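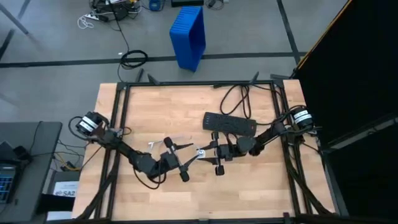

The two-arm cell at Ziditz, with a small white part near the tip of the right gripper.

Handing a small part from one gripper to another is a poor test of strength and a good test of timing. The receiving fingers have to close before the giving fingers open, and for a short interval both arms hold the same rigid object. Any error in position between them becomes force. If the force is high enough the part slips, turns or shoots out onto the table.

Jinlong Wei's group at Ziditz has spent most of the past year on that interval. Their method, which they call Flastero, leaves the learned policy in charge of the approach and takes it out of the loop for the transfer itself. A separate release model, trained only on the moments around contact, decides when the giving arm lets go. It reads motor current from both grippers and ignores the cameras.

The training set holds 2864 handovers recorded by teleoperation on a table with two facing arms. Operators were told to vary the angle of the part and to leave their mistakes in. "We threw out the failures in the first version and the model had no idea what a slip felt like," Wei says. "It would open the fingers on almost any bump."

For evaluation the group ran 400 handovers with parts that were absent from training. Flastero completed 396. Of the four failures, three were drops during the approach, before the release model was active. The fourth was a release onto a partial grip.

Nazma Sikder, who built the release model, is more interested in the delay. The model waits 40 milliseconds after it first detects a stable second grip. Shorter waits produced drops with smooth parts. Longer ones let the arms pull against each other, and the gripper motors ran warm by the afternoon.

The limits are plain enough. All of the test parts were rigid and light. Soft objects spread the contact over time, and the current signal loses the sharp step that the model depends on - Sikder's early trials with foam were abandoned. The method also assumes that both arms share a clock. A version for arms on separate controllers is planned with Stender, starting in October.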